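Mirkeo Tabletop Simulation Package
Licence for schools, colleges and student clubs
Supplier: Brerano
Order code: 1738

Overview
The Mirkeo package allows a class or club to plan and test two-armed handling tasks on a computer before any time is booked on physical equipment. It is supplied for use in taught lessons, supervised project work and preparation for the McKinnon student competition.

Each task takes place on a kitchen worktop. Students choose the objects, set their starting positions and write the movements for the left and right hands. Work may be saved at any point and opened again on another computer under the same licence.

What is supplied
Software for up to 7 computers
Teacher's handbook, printed
Student workbook, as a file for printing
Kitchen object set, with tableware, baskets, boards and food items
One year of support by email

Suitability
The package is intended for students who have completed a first course in programming. Earlier experience of robotics is not required. Groups of two are recommended, with each student taking responsibility for one arm before the movements are joined.

The course at Mimberg
The teaching material was prepared with the technology department at Mimberg, where the package forms part of the student project course. The course begins in October and is divided into four units: reaching, grasping, moving an object between surfaces, and working with both arms. Each unit takes around two weeks – longer where a group elects to design its own worktop.

Course leader Britt-Marie Brekke advises that groups keep a written log of every attempt, including those that fail. The log is submitted with the finished project and carries a share of the final mark. A blank log sheet is provided in the workbook.
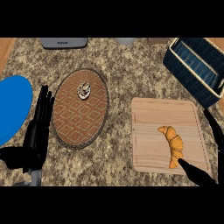
Mirkeo kitchen worktop, with a croissant on the cutting board and the patterned placemat to the left.

Technical requirements
A desktop or laptop computer with a separate graphics card is required. An internet connection is needed for installation and for the yearly licence check, but not during lessons.

Ordering
Orders are accepted from schools, colleges and registered student clubs. Please quote the order code and the name of the responsible teacher. Additional object sets are sold separately – a current list is available from Brerano on request.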